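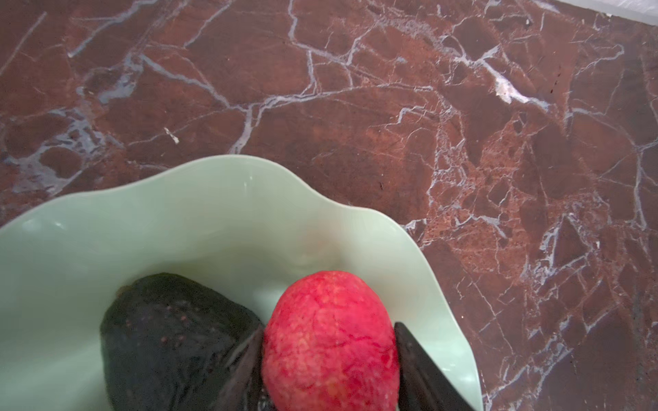
What is marble?

Marble is a kind of rock. People have cut and polished it for a very long time to make floors, statues, fireplaces and kitchen worktops. Some marble is white, some is green or black, and some is a deep reddish-brown with pale lines running all over it, like the worktop under the green bowl.

If you have stone at home or at school, run your hand over it. Polished stone feels smooth, and it often feels cold too. Stone is good at carrying heat away from your hand, so it can feel colder than a wooden table in the same room.

How is marble made?

Marble starts as another rock called limestone. A lot of limestone is made from the shells and skeletons of tiny sea creatures. When they died they sank to the bottom of the sea and piled up in layers. Over millions of years the layers were pressed together until they turned into rock.

Sometimes limestone gets buried deep under the ground. It is very hot down there, and the weight of all the rock on top squashes it. The limestone doesn't melt. Instead, the tiny crystals inside it grow and lock together, and the rock becomes marble.

Rocks that have been changed like this are called metamorphic rocks. You say it "met-a-MOR-fik". The word comes from Greek and means a change of shape.

Where do the lines come from?

The lines are called veins. Look at how they go across the red stone. Some are long and jagged. Others join up in a net, a bit like the cracks in dry mud. In a few places they spread out into cloudy patches.

Veins like these often begin as cracks. When rock is pushed and pulled underground it can break. Water seeps into the cracks, carrying minerals that are dissolved in it, in the same way that salt dissolves in a pan of water. Slowly the minerals come out of the water and fill the cracks. Many white veins are made of a mineral called calcite.

No two pieces of stone have the same pattern. Even two slabs cut from one block will be a little different.

Why is some marble red?

Pure marble is white. Colours come from other things that were mixed in with the limestone. Red, brown and rusty orange usually come from iron. It is the same sort of colour you see on an old nail left out in the rain. Grey and black often come from carbon, and green can come from several different minerals.

From the hill to the kitchen

Rhiannon Maddocks cuts stone at a workshop called Dafis, in Stalport. We asked her what happens to a block when it arrives.

"First we wash it and look for cracks," she says. "Then it goes on the big saw. The blade has bits of diamond on it and we run water over it the whole time, to keep it cool and keep the dust down."

A slab for a worktop is often 2 centimetres thick. The longest one Rhiannon cut last June was 328 centimetres from end to end. It weighed 105 kilograms and had to be carried upright. A slab can snap if you carry it flat.

After cutting, the slab is rubbed with pads. The first pads are rough and the last ones are very fine. Polishing makes the surface shiny and makes the colours look darker and stronger.

Looking after marble

Marble is strong, but some foods can harm it. Lemon juice and vinegar are acids, and acids eat into calcite. A splash of lemon can leave a dull mark on a shiny worktop, so it should be wiped up straight away. Fruit is best kept in a bowl and cut up on a chopping board.

Shops sometimes use the word "marble" for other stones that take a good polish. Scientists are fussier and only use it for limestone, or a close relation called dolomite, that has been changed by heat and pressure.

Try it: a vein model

You will need two colours of modelling clay, one dark and one white.

1. Roll the dark clay into a ball and press it until it is as thick as your thumb.
2. Pull it apart into rough pieces.
3. Roll the white clay very thin and tear it into strips.
4. Put the dark pieces back together with white strips in the gaps. Squeeze hard.
5. Ask an adult to slice through the middle.

Look at the cut side. The white strips are your veins. Slice it again in another place and compare the two patterns.

Words to know

Calcite: a mineral found in limestone and marble.
Mineral: a natural solid that rocks are made from.
Quarry: a place where stone is cut out of the ground.
Slab: a flat, thick piece of stone.
Vein: a line of mineral running through a rock.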